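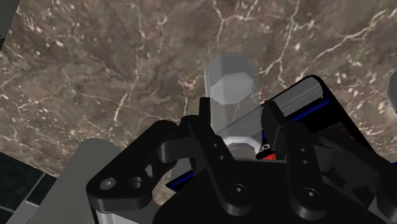
Section 16. Recording a Pick by Remote Control in the Practice World

By now you should have Relteck Studio running, the hand controller paired, and the practice world loaded with the marble table. If any of that sounds unfamiliar, go back to Section 15 and take your time with it, we'll still be here. Everything in this section happens in simulation, so please relax your shoulders. The worst you can do is knock a part onto the tiles and press Reset.

The part to pick is the see-through octagonal one, standing upright. It is pale grey and you can partly see the marble veins through its sides, so new operators often find it easier to aim at the brighter white ring near the bottom.

Before you start

Open the Sessions tab and choose New. Type a task name you will recognize next month ("pick octagon, upright" is fine, "test" is not). Leave the scene seed at 3483 if you want your table to match ours.

Recording the pick

1. Switch to the wrist view with the V key. You will be looking down past the gripper at the table.

2. Squeeze the deadman grip on the controller and hold it. The arm follows your hand only while the grip is held.

3. Open the fingers fully, then press Record. A short tone plays.

4. Bring the gripper in slowly until the part sits between the two fingers. Stop there for a breath. This little pause helps the learner find the moment where reaching ends and grasping begins, and Bukola Okafor on our training team will thank you for it.

5. Check that the part is centered. If one finger is clearly closer, roll your wrist a touch until the gap looks even on both sides.

6. Pull the trigger gently to close the fingers. The controller buzzes once at contact.

7. Lift straight up, hold still, and press Record again to stop.

8. Choose Keep or Discard. Do be generous with Discard! A wobbly demonstration teaches a wobbly pick.

Note: If the arm lags behind your hand, lower the shadow quality under Display. The recording itself is not affected.

Caution: Never release the deadman grip with the fingers half closed. The arm freezes where it is, and the file will be marked with error 2102 and left out of training.

Caution: Disconnect any real arm from the Loron control box before you practice. The same controller drives both.

When you have 73 kept recordings, go on to Section 17, where Oluwaseun Igwe walks you through your first training run.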